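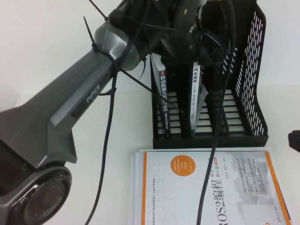

Comparing grippers and cameras on a bench arm: workshop tips

Lowri Pumphrey
May 27, 2024

These are notes for anyone with a small arm on a table and two or more grippers to choose between. They assume the arm is already bolted or clamped down, moves when told to and stops when told to. They were put together at the Sayce workshop, where Tariq Kiani and I have been putting books in and out of a desktop file organizer with two grippers, the Durkach and the Pletach, and two wrist cameras. Some of it will apply to other jobs.

Pick a dull test and keep it

Choose one task and leave it alone until every gripper has done it. Ours is to take a standing book out of the file organizer, lay it on the table, then put it back. Books are good for this. They are stiff one way and floppy the other, they come in all thicknesses, and dropping one does no harm to anybody.

Use the same books for every gripper. A new paperback and a thumbed one behave differently in the fingers. If a cover starts to curl, swap that book out for all the grippers and start the count again.

Write down what counts as a success before the first run. We settled on: book out, flat on the table, back upright, no help from a hand. A book that goes back in leaning against its neighbour still passes. A book that ends up across two compartments does not.

Setting out the table

Keep it plain. A white table and a bare wall give the camera very little to get confused by, and you can see at once if something has moved. Add clutter later as a separate test.

Mark the corners of the organizer with thin tape on the table. A light plastic organizer creeps a little every time a gripper leans on it. After 200 runs ours had walked far enough that the last pickups weren't the same task as the first. If the tape isn't enough, put a strip of non-slip drawer liner underneath and trim it so that it doesn't show.

Leave one compartment free to begin with. Going into a full organizer is a much harder job, and both grippers will fail at it in ways that tell you little.

Put a flat stack in front. Picking the top book off a stack is a useful second test, as the fingers have to get under a cover with no gap beneath it. Square the stack up by hand before each run, or don't square it at all, but do the same each time.

Cables

More of our spoilt runs came down to cables than to anything else on the bench.

Tie the cable at the joint housings and leave slack between. Move each joint slowly to both ends of its travel by hand or at crawl speed, and watch the loops. A loop that looks generous with the arm folded can be tight with the arm stretched out.

Fit the ties loosely, run the full travel, then pull them up. Doing it the other way round means cutting them all off.

Trim the tails flush when you're happy. Leave them long while you are still moving things about, then go round once with the side cutters. A cut tail has a sharp end, so run a thumb over it carefully and snip again if it scratches.

Decide where the hanging cable goes. A camera or gripper lead that drops straight down will lie over whatever is on the table, including the thing you want picked up. With a heavy lead it can also pull on the wrist, and a weak wrist joint will sag under it. Try these in order:

1. Send the lead back along the arm and tie it at the next joint down.
2. Hang it from a hook or a lamp arm above the bench.
3. Change to a thinner, softer lead.
4. Move the target so that the cable falls on bare table.

If you can't get rid of it, leave it in for every gripper. A cable that crosses the book for one and misses it for the other makes the whole comparison worthless.

Fingers and pads

Measure how wide the fingers open and how thick they are at the tip. For books in an organizer the second figure matters more. The Pletach opens wider, but its tips are thick and it can't get between two books standing close together. The Durkach opens only just far enough for our fattest book and goes into narrow gaps without trouble. On a stack lying flat they are much closer.

Pads are worth changing before you condemn a gripper. We tried the following on both:

Bare plastic. Slips on glossy covers.
Bicycle inner tube, glued on. Grips well, leaves black marks on white covers.
Silicone baking sheet, cut to size. Good grip, no marks, tears at the corners.
Felt. Useless for books.

We kept the baking sheet. Cut the pad slightly short of the fingertip so that the end doesn't catch and peel.

Wipe the pads every so often with a damp cloth and let them dry. Dust from paper edges builds up and the grip drops off slowly enough that you blame something else.

Set the closing force from the low end. Begin with too little, let it drop the book, and come up a step at a time until it holds while the arm shakes a bit. Note that number for each gripper. Starting high and coming down takes longer and dents covers.
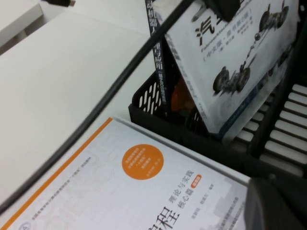 From the wrist: the flat book with a cable over its corner, the standing books behind.

Wrist cameras

Check for your own fingers first. Close the gripper, open it fully, and look at what the camera sees both times. You want the fingertips showing, so you can tell where they are, but you don't want them hiding the target at the moment it matters. A few degrees of tilt on the bracket can make the difference.

Focus at the working distance. Fingers close to the lens will be soft and that is fine. Set the focus so the thing being picked up is sharp when the gripper is just above it. We use 200 mm for the standing books and don't touch it after that.

Find something with small print. A book cover is a ready-made test chart. If you can read the subtitle with the arm still but not while it is moving, the exposure is too long. Add light before you add gain. A desk lamp pointed at the wall behind the bench gives a soft, even light and fewer shiny patches than one pointed at the table.

Watch for white on white. Pale covers on a pale table lose their edges in bright light. Turn the lamp down or move it to the side until there is a faint shadow along the edge of the cover. If that doesn't help, lay a sheet of grey card under the stack.

Perforated plastic confuses some depth cameras. The holes in the organizer's side come and go as the camera moves, and ours sometimes reported the side wall as missing. Sticking masking tape over the inside cured it. We then took the tape off again, as we wanted to know which camera coped better without. The Skasen did, by a fair margin, though it is the heavier of the two and you feel it at the wrist.

Use a second camera that doesn't move. Fix it to a shelf or a tripod that isn't touching the bench. When a run goes wrong the wrist view often shows you a blur and part of a thumb-sized finger, and the fixed view shows you that the elbow hit the organizer.

Running the comparison

Swap the grippers over part way. Do half the runs with one, half with the other, then go back to the first. Motors warm up, books soften, people get tired and less fussy about squaring the stack. We did 400 runs in all, in four blocks, and the first gripper's second block was noticeably worse than its first. That turned out to be a loose bracket screw.

Mark your screws with a dot of paint across the head and the plate. A glance between blocks then tells you if one has turned.

Keep the speed the same for both. It's tempting to slow down for the one that struggles. If you want to know how each does when slowed down, that is another block.

Log failures in words. "Fail" is no help a week later. Ours say things like "tip caught spine label", "picked two books", "cable under left finger". Run 119 just says "Tariq's sleeve".

Don't change software and hardware on the same day. We updated the controller in April between two blocks and had to throw both away.

Before you leave the bench

Park the arm folded, with the gripper open and nothing in it.
Take the load off the pads.
Coil the slack cable on the table, not on the floor.
Take a photo of the ties and the bracket, so you can put them back as they were.
Copy the log off the machine.

Spares worth having in the drawer

Cable ties in two lengths, side cutters, silicone sheet, contact adhesive, masking tape, a paint pen, spare bracket screws in the right length, a short lead and a long lead for each camera, and a couple of old paperbacks of different thicknesses. Keep the screws in a labelled pot. The ones for the Durkach plate are a shade longer than the ones for the Pletach and will bottom out if you mix them up.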